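Print this page
E-mail this page

Speaker notes: Collecting demonstrations for PC disassembly
Linnea Midtbø, Ikstead
November 7, 2022

Slide 1. Title
Say who I am and thank Maj-Britt Sundqvist for the invitation. She runs the collection shifts and will take the scheduling questions at the end. The talk is about data. Training gets one slide.

Slide 2. What we wanted
Brameck takes in old office computers and pulls them apart by hand. They asked if an arm could learn part of that from examples. We said we would try a few steps on desktop towers and leave laptops alone.
Mention that the first plan was a scripted routine. It held up on one model of case and went wrong on the next.

Slide 3. What counts as one example
One operator, one tower, one step, start to finish. The arm is driven by hand the whole way through. We store joint positions, gripper opening and video. The operator says "done" and presses the pedal.
If they fumble and recover, we keep it. If they give up, we keep that too but tag it. Early on we threw those out, and we wish we had them back.

Slide 4. Numbers
Target was 2000 examples by February. We have 7 operators trained and 5 steps defined. A good operator gets about 45 examples in a shift. Resetting the case between runs takes longer than the run itself, so don't let people multiply that out and expect it every day.

Slide 5. Resetting
Spend time on this one. After each run somebody has to put the part back and move the tower a little. In the first weeks people put it back in exactly the same spot because it felt tidy. The model learned the spot. Now there is a card with a new position and angle for each run, and the operator follows the card.
Tveit wrote the first version of the card system. Ollum uses the same one for their cable work.

Slide 6. The station
Leave this up while talking about cables.

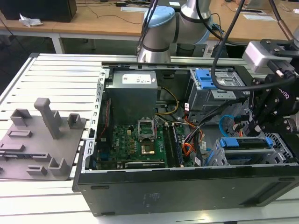
Collection station with an open tower on its side, gripper over the right of the case, fixture plate at left.

Points to make:
- Cables are the hard part. They never lie the same way twice, and they hide what is under them.
- Bright plastic tabs and handles are easy for the operators to find on video. Plain gray metal is not.
- The fixture plate stays in one place. Only the tower moves.

Slide 7. Labels
Each example gets a one-line note typed by the operator right after the run. Keep it short, use the part names from the list. We had "drive cage," "drive box" and "HDD holder" for the same thing and it cost us a day to clean up.

Slide 8. Next
More case models before more steps. Second reviewer on the tagged failures. Hand over to Maj-Britt for questions.

Print this page | E-mail this page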